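Search this forum Search Advanced

Gripper cell keeps drifting after every move, what am I missing?

wahyudi_s
Okay, I'm at the end of my patience with this one so I'm throwing it to you all. I look after a small tabletop cell at Sternmont, two-finger gripper with a camera at the wrist, the usual. We named it Vulitz and I'm not going to explain that. The job is simple on paper: go in under a low shelf rack, pick up whatever is there, come back out without touching the legs. It ran fine for weeks. Then in July we slid the table over to get at the wiring, and ever since then it clips a leg maybe one run in 11. I've redone the hand-eye calibration 4 times! Numbers look great every time, and then an hour later it's kissing the metal again.

What would you look at first?

oltmanns_fan
Fingers. It's always fingers. Take both of them off, clean the mating faces, put them back with fresh threadlocker and torque the screws the same on both sides. I had one that looked perfectly tight and you could still rock it with your thumb.

siliņa.p
Did you redo the table frame or only the camera? Those are two separate things and I've watched people mix them up more times than I can say. If the table moved, the camera calibration can be beautiful and the arm still goes to where the table used to be.

wahyudi_s
@oltmanns_fan fingers came off last Saturday, cleaned and retorqued. No play that I can feel.

@siliņa.p I redid the table frame once, right after the move. Touched off three corners with the pointer. But then why would it be fine for an hour and then drift? A wrong frame should be wrong all the time, right?

gearbox_gus
Thermal. Run it for half an hour before you calibrate anything. You're calibrating a cold arm and then complaining about a warm one.

siliņa.p
I don't buy thermal on an arm that size, sorry. You might see a few tenths. He's hitting legs.

gearbox_gus
A few tenths at the joint isn't a few tenths at the fingertip. I've measured this.

siliņa.p
On what, though? Your big one with the long reach? His is a tabletop unit. I'd bet lunch that the rack itself is walking. Wahyudi, is that rack fastened to anything?

wahyudi_s
Uh. No. It just sits there. It's only thin metal legs on a smooth top.

siliņa.p
Well, there's your hour! Every little touch nudges it, and each nudge makes the next touch more likely. Can you put up a couple of views from the wrist?

wahyudi_s
Sure, give me a minute. Both of these are from the wrist camera, fingers open:

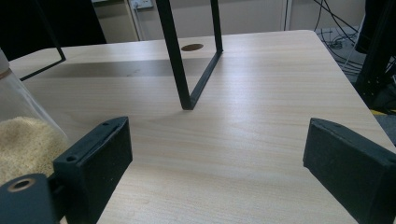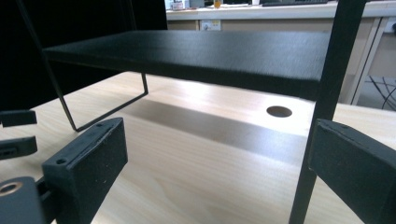

I went and pushed on the rack with one finger after reading your post and yeah, it slides way easier than I thought. I feel a bit silly. I've got 1,161 runs logged since the move, so I went back through them and the clips come in bunches – a clean stretch, then one touch, then a few close together until somebody squares things up by eye. I think that's you winning lunch.

gearbox_gus
Bunches could be warm-up too. Just saying. Plot them against time since power-on before you hand over any lunch.

oltmanns_fan
While you're in there, run a fingernail along the edges of the finger tips. If they've been hitting metal all month they'll have picked up some wear, and then your closed position is off as well. I swap mine as a pair, never just one.

wahyudi_s
Fair, I'll check them both tonight. I do have a spare pair in the drawer, I've just been stingy with it. And Gus, I'll do the plot, the logs have the power-on time anyway.

For the rack I'm thinking small rubber feet plus a printed stop at two of the corners. I don't want to screw it down, we take it out when we run the Illow trays.

siliņa.p
Skip the rubber feet. They'll raise it and they creep, so now your height is a moving target too. Stops on 2 opposite corners, low enough that the fingers clear them, and stick them to the table with the good double-sided tape. Then touch off the table frame again with the rack pushed into the stops. Do it in that order – if you teach first and tape after, you'll be back in this thread by the weekend.

gearbox_gus
And warm it up first.

siliņa.p
Fine, and warm it up first, it costs him nothing.

wahyudi_s
Printing the stops now. First one came out nearly right, the hole for the leg is a hair tight so I'm opening it up and going again. I'll post the plot when I have it.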